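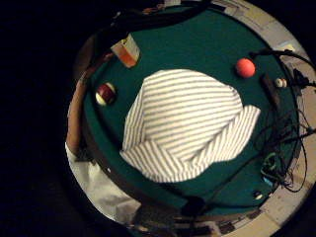
Games Room Inspection — Drirside Clubhouse
Checked 4 Apr 2019

Table surface (green cloth)
Tears or burns: none found.
Clear of other items: NO. Striped cloth, small carton, balls. The last sheet also said "will be cleared," so I'm not holding my breath.
Comment: A striped cloth does not make a table a shelf. Move the cloth and carton to the cupboard.

Balls
Stored in tray when not in use: NO.
Comment: Same answer as September. Either provide a tray people can reach or drop this line from the form.

Table frame and level
Bolts tight: yes.
Level: supposedly reset by Aaltonen. Their slip says 3 visits. I'd like to see what was done on the second one.

Cables and equipment
Cords off the playing surface: NO.
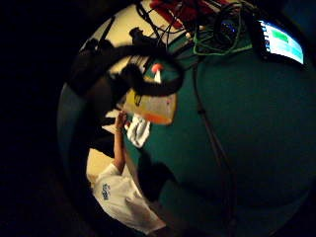 Item 11 on the Pemum form asks only whether cords are "tidy," and I don't know what that is meant to prove. A cord can be coiled very nicely and still pull a screen down on somebody's foot. The black cables by the monitor are tangled together with a green coiled one, and a long thin cable runs out across the surface. Marked as a fail. Separate them, tie them back, and check each plug and jacket before anyone signs.

Outlets
Cover plates fitted: yes, all.
Load: not tested. The Alon power strip is sold as "overload safe" — I would still keep the heater off it.

Floor and exits
Walkway of around 13 feet to the side door: clear.
Door opens fully: yes, with a shove. Plane the bottom edge.

Result: not passed. Work order 141 stays open until the cables are rechecked.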